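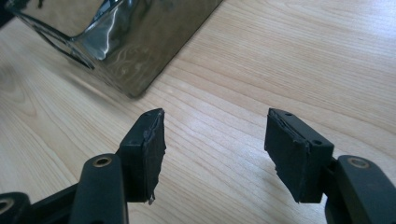

Chrome piece on the table, upper left.

Nov 6, 2024. Table clear-out. Henk Verbruggen wants everything small to live in the tinted brown box with the handle slots. I have doubts. Smoky plastic means you can't tell what's in it, and we'll be digging by December. 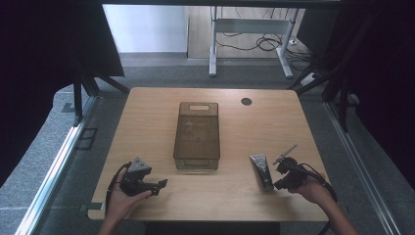 The gray tube is my test case. Stored on its side it takes up half the length, and Henk says it fits "fine." Same as he said of the Vetville bins, and we gave up on those after 31 days. The chrome one will scratch if it goes in with the rest. I'd want a cloth under it. Ask Cloutier for the clear version, 2 of them.

Last updated: Nov. entry, rev. 2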